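February, Saturday
Kavinda Gunawardena

I came in at ten because the building is quiet and I wanted to think about the bolt question without the compressor running. Agata has asked me to write down what I believe the two arms can do and what they can't do yet, before she speaks with Herko on the phone. So this is partly for her and partly for me, so I don't say a different thing next month.

The question from Herko is simple. They have a bench where a person takes a bolt, starts it in a threaded hole, gives it a few turns by hand and then passes the part to the next bench. They want to know if a pair of arms can do the first part, the starting. The driving is solved since a long time and they don't need us for it.

My answer today is: sometimes, if everything is polite. By polite I mean the bolts are all of one kind, the part doesn't rock, and no one has moved the table.

What we did this week. Monday's numbers I threw away, because the left arm was homed wrong and it was my mistake. After this I ran the start-by-hand routine 128 times over the rest of the days. I did not write the failures in enough detail in the beginning, which I regret. From the notes I have, the most common one is that the thread catches at an angle and the wrist continues to turn. A person feels this in the fingertips at once and goes back a quarter turn. Our routine feels it too late. I have lowered the torque limit two times and now it stops earlier, but it also stops when there is nothing wrong, only a bit of dirt in the thread.

Agata's trick, to turn backward first until the little click and then forward, is the best thing we have added this year. She learned it from changing jar lids, she says. We should do it also for the Oltura caps, where the pitch is much coarser and the click is easier to find.

About the household list. Uvier sent again their list of chores, and I went through it with a pencil. I put a mark next to the ones where I would let the arms work without me in the room. There are 4 marks. Wiping a flat table is one. Putting spoons in a tray is one, if the spoons come one at a time. Folding is not one, whatever the videos show. Opening a new jar is not one either, and for me this is the same problem as the bolt: two hands, one of them holding still in a clever way and the other one turning.

People think the turning hand is the difficult one. I thought so too when I started. Now I spend most of my time on the other hand, the one which must give way a little but not too much.

Afternoon. I went back to the approach, with the bolt held by the upper gripper and pointing down, the lower one coming up from the other side. The fingers with the light tips grip better than the old ones, but I am not sure they will live long against a thread. Lukoševičius tips are harder and they slip. I would like something in the middle.
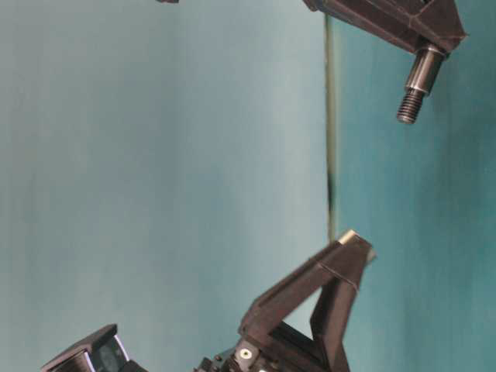
Also the speed. A person at Herko does the start in about 30 seconds when you include picking up the part and looking at it. We are slower, and I don't want that we hide this in the report. If they ask, we say it. It may be still useful to them for the evening hours, when the bench stands without anyone, but that is for them to calculate.

To do, in the order I would do it:
- log the wrist torque for every attempt, also the good ones
- try the backward turn at half speed
- ask Agata if the Oltura caps can be clamped from the side
- clean the threads before the run and note it, otherwise we compare different things
- new homing check at start of day, so my Monday is not repeated

Agata, if you read this before the call: please don't promise them the mixed bolts. One size, one length, and we talk again after that. I left the torque plots in the shared folder under the old name, I will rename them when I am back.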